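Notes from the tracker rewrite

26 Apr 2025

Quick one before I forget how any of this works. I've spent most of the last 17 days inside one Python package and my brain is soup, so excuse the order.

Short version: the handheld gripper pipeline at Skaloslow now gives us trajectories I'd trust for training. Before, it gave us trajectories that looked fine in the viewer and fell apart the second you asked what a jaw was doing relative to a glass.

So, background. We record a person doing table tasks with a gripper in each hand, estimate the pose of both grippers plus the head camera, cut the take into segments, and feed that to the policy. Glassware is the worst. It's always the worst. Clear tumblers on light wood, hardly any edges, highlights that slide around when your head moves. Laine Ots picked the task and I have not forgiven her. 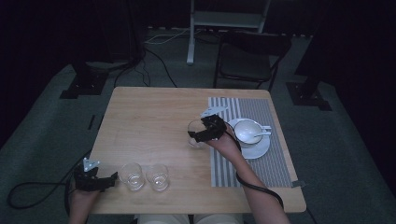
Right gripper closed on a tumbler, left one waiting over the corner.

OK so what was wrong. Three separate things, which is why it took so long, because fixing any one of them made the numbers slightly worse.

First – timestamps. Left and right gripper streams were being stamped when the host read the packet. Fine when the machine is idle. Not fine when the video encoder wakes up and eats a core. The right hand would drift behind the left by a few frames, catch up, drift again. On a plot of jaw opening it just looks like the person is slow. I stared at that plot for two days thinking our operator had a funny habit.

Fix was to stamp on the device, then fit offset and skew per take with a sync gesture at the start. Both grippers close, open, close. The fit uses that and then a slow correction for the rest. If the residual is over 10 ms the take gets flagged and goes in a seperate folder. Not deleted. Ileana Crăciun was very firm about not deleting, and she was right, I've gone back to that folder twice already.

Second – frames. As in coordinate frames. Ugh. The pose we solve for is the plate on top of the gripper. The policy wants the point between the jaws. There's a fixed transform in between and we had it in a config file, once for left and once for right. Somebody (me) had mirrored the left one to get the right one. Mirroring a rotation does not give you a rotation! I know this. I have known this since school. It was in there since September.

What made it sneaky is the error was small when the gripper was upright and got big when you rolled your wrist, so every straight down grasp looked good and every tilted one was off. I now have a test that checks the determinant of every rotation in the config at load time and refuses to start. Took five minutes to write. I'm a bit embarassed.

Third – segmentation. We were cutting on jaw velocity. Jaw closes, stops moving, call that a grasp. Works for blocks. With a glass, people close partway, adjust, close a bit more, and the old code would spit out a grasp, a release, and another grasp. The policy then dutifully learns to hesitate. Vy Tô saw it first in rollouts, a kind of flutter right before contact, and we all blamed the controller for a week. Sorry, controller.

New segmenter is a small state machine: open, closing, held, opening. Needs the jaw width stable for 5 frames AND the hand to start moving with the width still stable before it'll say held. Hysteresis on both ends. It's boring code. I tried a learned one first and it was a little better on the good takes and much worse on the weird ones, and I couldn't tell you why on either, so it went in the bin.

The planning side got a rework too, mostly by Ona Kazlauskienė, I only did the plumbing. We used to plan to the object center. Now the target is a set of grasp poses around the glass, scored on reachability and on how much room there is between the jaws and whatever's next to it. Two tumblers side by side is the case that kills you. Go in with the jaws the wrong way round and you have to squeeze a finger into the gap. The scorer just rotates the approach till both fingers have space. You'd think that was there from the start. It was not.

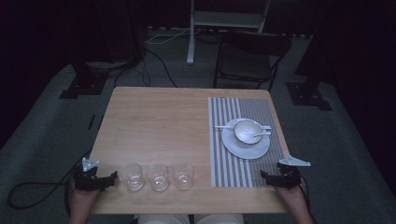 Three tumblers along the near edge. Chopsticks laid over the bowl and saucer.

A row like that is now my default test layout in the sim. Three glasses, a striped mat, one place setting. The stripes matter more than you'd guess. Our old perception front end used a stereo depth pass, and repeating vertical stripes are basically an attack on stereo matching – every stripe looks like its neighbor, so it locks on to the wrong one and you get a mat with steps in it. In one bad run the planner believed there was a ledge and lifted over it. Very polite of it.

What I do now:

Fit the table plane from bare wood only, mask anything with strong periodic texture, and assume flat stuff is flat unless there's other evidence. Tumblers get found in the color image with a segmentation model and then placed by dropping the base outline on to the plane. No depth on the glass itself at all. Depth on clear glass is fiction anyway.

Chopsticks I'm still losing. White on white, thin, and the downsample in the loader smears them into the saucer. Bumping the crop resolution gets them back but costs memory, and the training box is already grumpy. Eglė Mägi wants to run a second high res crop only where the first pass is unsure. Probably the right call. Haven't done it.

Tooling, since two people asked. The replay viewer (Starkum, yes the name stuck) now scrubs video, both gripper poses and segment labels on one timeline. Press L to relabel, press B to mark a take bad and it makes you type a reason. The reason field is free text and is already a mess. Best feature by far is the dumb one: it draws the point between the jaws back on the video as a dot. If the dot isn't between the jaws, stop, go fix your transforms. Would've caught problem two in an afternoon.

I reprocessed 50 old takes with the new code as a sanity check. Most moved a little. The tilted grasps moved a lot, as expected. A few got worse and I think that's the sync gesture missing at the start, so the fit has nothing to hold on to and falls back to host time. Need a better fallback. Maybe correlate head motion with hand motion? Sounds fragile. Open to ideas.

Controller rates, for the person who emailed: policy outputs a short chunk of poses, a tracking loop interpolates and runs way faster underneath, and we throw away the tail of each chunk when the next one shows up. Blending the overlap helped a bit with jerk. Plain linear blend on position, slerp on rotation. Nothing clever.

Still to do – the fallback thing, the chopsticks, docs (lol), and merging Ona's scorer without the hack where it imports from my home directory. Also the config loader prints every transform on startup and it's driving Laine nuts, will put that behind a flag tonight.

If you're on the old branch, please don't pull yet. I'll post in the channel when the migration script is in.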